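El mercado de Mestevus amplía su horario y estrena puestos de temporada

El mercado municipal de Mestevus abrirá también por las tardes a partir de octubre, según el nuevo reglamento aprobado por el ayuntamiento. Los puestos atenderán de 8.00 a 14.00, como hasta ahora, y de 17.00 a 20.30. Los sábados se mantiene el horario único de mañana.

La medida afecta a los 37 puestos fijos del recinto. La apertura de tarde será voluntaria durante los tres primeros meses y obligatoria después para fruterías, pescaderías y carnicerías. Las paradas de flores, encurtidos y menaje podrán seguir cerrando a mediodía si lo comunican por escrito antes de que termine el año.

El reglamento anterior llevaba en vigor desde la reforma de la cubierta y solo permitía abrir por la tarde en las vísperas de fiesta. La asociación de comerciantes del mercado había pedido el cambio en dos ocasiones. En su última solicitud señalaba que muchos vecinos del barrio de Vilance salen de trabajar cuando el mercado ya ha cerrado y terminan comprando en los supermercados de la carretera.

El ayuntamiento hizo una consulta en primavera. Participaron 2.256 vecinos y la opción de abrir por las tardes fue la más votada, por delante de la apertura en domingo, que queda descartada.

Además del horario, el texto crea cinco puestos de temporada en el pasillo norte, junto a la entrada de la calle Benedetti. Estarán reservados a productores de la comarca que vendan su propia cosecha y se adjudicarán por periodos de cuatro meses. El primer turno irá de octubre a enero y estará dedicado a cítricos, manzanas, boniatos, calabazas y frutos secos. Para el segundo se prevén verduras de hoja, alcachofas y habas.

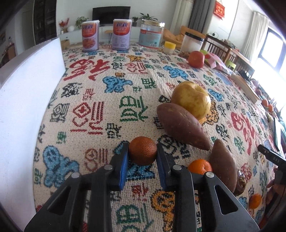

Un cítrico pequeño, un boniato y una manzana amarilla, productos del primer turno.

Los interesados tendrán que acreditar que cultivan en la comarca y presentar una relación de los productos que llevarán a la venta. No se admitirá la reventa de género comprado a mayoristas. El canon será de 138 euros al mes, con luz y agua incluidas. El uso de la cámara frigorífica común se paga aparte, igual que en los puestos fijos.

Las solicitudes se recogen en la oficina del mercado, en la primera planta, y también se pueden enviar a través de la web municipal. El plazo termina a finales de septiembre. Si hay más peticiones que puestos se hará un sorteo público, y quienes queden fuera pasarán a una lista de espera para el turno siguiente.

Los comerciantes han recibido el cambio con opiniones distintas. La asociación valora la apertura de tarde, aunque advierte de que los puestos atendidos por una sola persona – casi todos los del pasillo sur – tendrán dificultades para cubrir la jornada completa. Ha pedido que el periodo voluntario se alargue hasta el verano. El ayuntamiento responde que revisará los datos de ventas al acabar el primer trimestre y que no modificará los plazos antes.

También cambia el acceso de los vehículos. La carga y descarga, que se hacía en la misma calle Benedetti, pasa a la plaza trasera y se limitará a dos franjas, de 6.00 a 8.00 y de 15.30 a 16.45. Fuera de esas horas solo podrán entrar las furgonetas de reparto a domicilio con autorización.

El aparcamiento de Bendent, a cinco minutos a pie, ofrecerá una hora gratuita a los clientes que presenten un tique de compra del mismo día. El descuento empezará a aplicarse con el nuevo horario y será válido por la mañana y por la tarde.

Las obras para adaptar el pasillo norte comenzarán en las próximas semanas. Incluyen la instalación de mostradores, tomas de agua y nueva iluminación. Mientras duren los trabajos la puerta de la calle Benedetti permanecerá cerrada y habrá que entrar por la plaza.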